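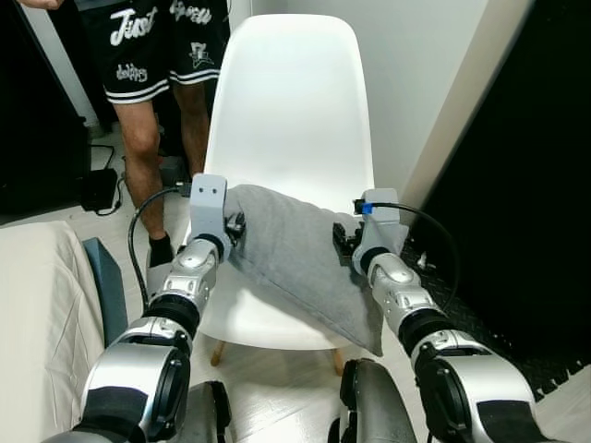 14 October 2018

Back on the savings and withdrawal model. Picked up from the September version, the one with the Hillholm figures still typed in by hand. Those are out now and the sheet reads from the rates tab.

First job was the withdrawal timing. The old sheet took the whole year's money out in January, so every bad year looked worse than it should. Changed it to monthly. Re-ran the base case over 23 years with 2,000 a month going out, rising with prices. The balance lasts to the end in the base case. It runs out early if the two worst years come first, same as before, but later than the old sheet had it.

Checked the monthly version against the Dristham spreadsheet. They agree to the dollar until year 7, then drift apart. Spent most of the morning on that. Dristham takes its fee before adding the dividends and ours takes it after. Left ours alone and wrote a note in the cell.

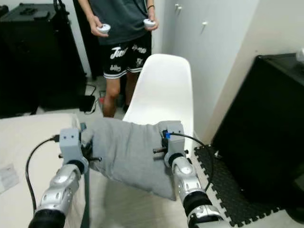
Kuster fund: the price history has a hole in it where the share class changed. I had been filling it with the last known price, which makes the fund look calmer than it was. Took the gap months out of the volatility figure and marked them yellow. If anyone has the old paper statements, the month-end prices would be enough.

Bond side is still too simple. One rate for everything, no ladder. With rates going up this year that matters more than it did when we set it up. I would like 2 separate rates at least, short and long, before we show this to anyone.

Tried the Goltorstead case again with the mortgage paid off at the start. Less cash in hand, lower monthly need. The result depends almost wholly on what we assume for stocks, so I am not drawing anything from it yet — need to run it with the lower return first.

To do: split the bond rate, put the tax brackets on their own tab, rename the columns on the output page. Old file is saved in the archive folder, please don't edit that one.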